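Writing for Series Television
Handout 8: The episodic mystery and what carries over
Instructor: Forough Rezaei
November 2022

Read before the session. Bring your outline, even if it is only half a page. 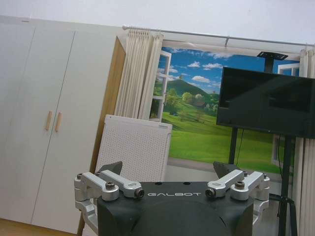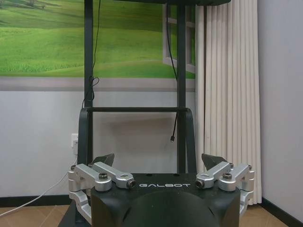 1. Two kinds of question

A detective series asks the viewer to hold two kinds of question at once. The first is the case question: who did it, how, and will they be caught. It opens in the first act and closes in the last. The second is the series question. It may be about the detective's marriage, an old case, a colleague who can't be trusted, or a town that is changing. It opens in the pilot or soon after and may stay open for years.

Last session we watched the first hour of Candwood and wrote down each question as it came up. Most of you listed the case questions in order and then stopped. Go back to your notes and add the series questions. There are at least two: why Inspector Taheri was moved to the county office, and who has been paying the rent on the boathouse. Neither is asked out loud. The first comes from a look between two officers in the parking lot. The second comes from a receipt that Taheri puts in his coat and doesn't mention again.

2. Closing a case without closing the subject

The simplest ending is the confession. It is popular for a reason. It gives the guilty character a speech, it tells the viewer the facts in order, and it can be shot in one room. Its weakness is that it leaves little for anybody to think about afterward.

Compare three endings from the first season of Candwood.

Episode 2, "The Weir." Full confession. The schoolteacher explains everything to Taheri at her kitchen table. All the clues are accounted for. We never hear of her again.

Episode 4, "Jultia." The suspect dies before the interview. The boat of the title is raised from the lake and the evidence on board fits him well enough for the file to be closed. Taheri signs it. His sergeant, Kollent, does not want to, and says so in one line at the end.

Episode 5, "Low Ground." An arrest is made, but for a lesser charge. The murder is left officially unsolved.

The episode that matters most to the rest of the season is the fourth. On a first viewing it looks closed. The viewer gets the comfort of an answer and also a small reason to doubt it, and the writers can collect on that doubt whenever they need it. They do so in the finale. If the suspect had confessed in episode 4, the finale could not exist in its present form without cheating.

"Low Ground" is bolder on paper and works less well. Many viewers remember it as the one with no ending. Discuss whether you agree. My own view is that the script spends too long promising a solution. The second act has a map, a timeline on the wall and a scene where Kollent says they are close. Take those out and the ending would feel less like a broken promise.

3. The doubter

Somebody has to carry the doubt from one episode to the next. If the doubt belongs only to the viewer, it will have faded by the following week.

The doubter is usually not the lead. A lead who was wrong and knows it becomes a different character, and you may not want that yet. Giving the doubt to the junior partner also gives the two of them something to disagree about in scenes where there is no new evidence to discuss.

Watch how little it takes. Between "Jultia" and the finale, Kollent mentions the boat case twice. The first time she has the file on her desk and moves it when Taheri walks in. The second time she asks the pathologist a question that seems to be about the current victim. Each beat is a few seconds long. Neither one stops the episode it is in.

A common fault in student scripts is to give the doubter a full scene in every episode, usually at night, usually with a drink. One of these in a season is plenty.

4. Reminding the audience

Some viewers will have missed an episode. Others saw it but were making dinner. You have to bring them up to date without boring the rest.

Methods, from least to most obtrusive:

An object seen again (the receipt, the file).
A name dropped in passing.
A place revisited for another reason.
A character who is new and needs to be told.
The "previously" reel.

Don't rely on the reel. It is cut by someone else, often late, and it may be dropped when the show is sold abroad. It can also spoil your plot. If the reel before your finale opens with the boat, everyone knows the boat is coming back.

5. Terms to know

Runner: a small thread that appears briefly in several episodes.
Cold open: the material before the titles.
Button: the last line or action of a scene.
Bottle episode: an episode confined mainly to one existing set to save money.
False close: an ending that satisfies on first viewing and is later reopened.

6. Assignment

Write an outline for a single episode of an original mystery series. The case must end in a false close. Maximum length is 2000 words. Attach a separate paragraph stating which character carries the doubt and where it will next surface.

The outline counts for 40 percent of the course grade. Late work loses a grade step per day unless you have spoken to me first.

Drafts will be read aloud in pairs at the next session. Finished outlines are due in the department office before the break. Revised versions can be handed in again in March for anyone continuing to the second part of the course.

Viewing for next time: Candwood, episodes 6 and 7. Note every mention of the boathouse and who is in the room when it comes up.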